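Teaching an arm to make breakfast

Urho Oksanen has run the automation option at Grakell for long enough to know which projects get finished. Students who pick something grand tend to run out of term. The ones who pick toast, he says, usually have something moving by the second month.

"Everybody understands toast," he told us when we visited in October 2021. "You don't have to explain to a parent or a head of department what the robot is meant to be doing. They can see for themselves whether it has gone in the slot."

The project is called Tostier. A group of second-year students has to get a robot arm to pick up bread, carry it to a toaster and let go of it in the right place. They build the gripper parts, write the control program and keep a log of every attempt. Oksanen marks the log as well as the machine.

The budget is 300 euros for each group, and it has to cover bread.

"They laugh at that, and then they see how much they get through," he said. "Bread goes stale and the grip changes. A slice from the morning and a slice from the afternoon are two different objects as far as the fingers are concerned. I had one group who tuned everything on a Monday loaf, as they called it, and had to start again."

Each session lasts 3 hours. The first 20 minutes go on checking bolts and cables, and after that the students take turns at the controls. Oksanen mostly stays at the back of the room. He will step in if something is about to be broken, but he does not correct a bad approach angle. They can read about that in their own log afterwards.

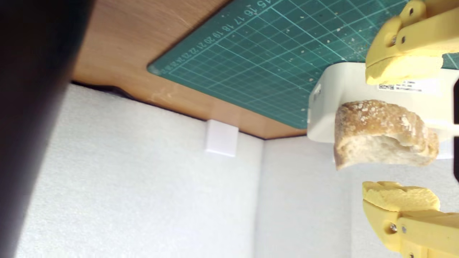
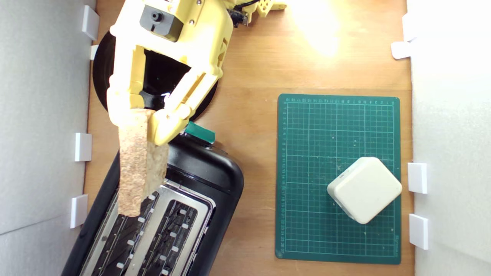 Bread and the yellow gripper, during work on Tostier.

STUDENT PROJECTS

Gripping is where most of the time goes. Squeeze too hard and a soft slice folds, too lightly and it turns in the fingers on the way across. Oksanen does not allow students to fix this by toasting the bread first, though it has been suggested.

"Then you are solving a different problem," he said. "It's a good question to ask, mind. I gave them a mark for asking."

Letting go is harder than they expect. A slice may be held well and lined up well, and still catch on the rim when the fingers open. Last year's group, who called their program Clukitmont for reasons they kept to themselves, spent most of June on the release alone -- lower, pause, open one finger slightly before the other.

The written report counts for half the grade. Oksanen wants failures listed with the same care as successes, and he sends back any report that has only successes in it. The best ones are passed on to the next year's students, along with the spare parts.

Some of those who took the option have gone on to work placements at Ikonen, which makes packing equipment. He is pleased about that but does not think it is the point of the course.

"Most of them won't work with robots," he said. "They will work with something that doesn't do what it's told, and they'll need to write down what happened."

The next group starts after the break. Oksanen has been asked whether they might try butter. He has said no for now -- the cleaning would take up the whole session.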